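Mon 4 September

I spent most of the long weekend on my great-uncle's service record. He died when I was nine, and all the family had was a box with his discharge paper and 2 medals with no ribbons on them.

The discharge paper gives his unit as the 860th, a supply company. It also says he shipped out in March, which doesn't match what my mother was told. She always heard it was the fall. 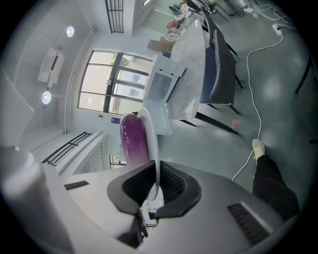
## Asking for the file

I sent the request form last winter. The reply took 90 days and came as a thin envelope of photocopies. A lot of it is pay slips. One page is a transfer order to a depot at Korketti, and that name was new to all of us.

I had been looking in the wrong place. The family story had him at Tutine the whole time – he was there for the first part only, then moved north with the trucks.

## The medals

One is a good conduct medal and was easy to match. The other is a campaign medal with a number stamped on the rim, 3515. I wrote to Yeh, the medal shop downtown, and they said the number won't lead to a name without the issue roll. I don't know yet if the roll still exists. 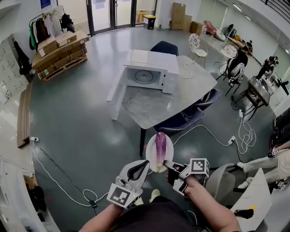
## What's left to do

- Find the morning reports for the depot
- Ask my cousins if anyone kept his letters
- Get new ribbons and a plain frame

The unit newsletter, the Sarnuletti Dispatch, ran for two years after the war. The state library has most of it on film, and I'll go up when I can get a weekday off.
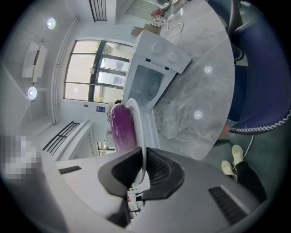
*Plate, eggplant and toy microwave.*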